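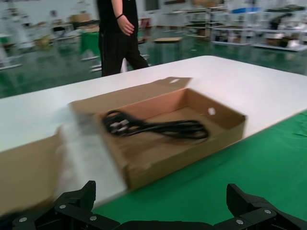 Open cardboard box with a black power cable inside.

21 May 2018

I moved to my new apartment in Flemeck at the start of May, and I promised myself that this time I would not carry things I do not use. In my country we say that a person changes houses to learn how much he owns. I learned it very well.

The biggest problem was not furniture. It was paper. I kept every letter from the bank, every bill, even the bus tickets of my first year here. I have put all of it on the kitchen floor and for three evenings I was reading and tearing. Some of it made me sad, for example the lease for the small room on Durkov Street, 141 per week, with a window to the parking lot. I kept that one.

Cables were the second problem. I own cables for machines which I gave away many years ago. My neighbor Ludivine Renaud told me her rule: if you did not touch a thing in 365 days, it goes. I like the rule but I cannot follow it for winter boots, or for books.

Books I brought to the Weerakoon shop, near the station. They paid me 90 for two bags, more than I hoped, and then I spent 12 of it on a cookbook before I reached the door. So I am not yet a good student.

The movers wanted over 3,000 for everything, including the piano. I sold the piano. I still think about it in the evening, when it is quiet and I hear the people upstairs walking.

Next I must do the kitchen drawers. If somebody knows where in Flemeck I can bring old batteries and a broken toaster, please write me in the comments. The place behind Dedia is closed on my free days.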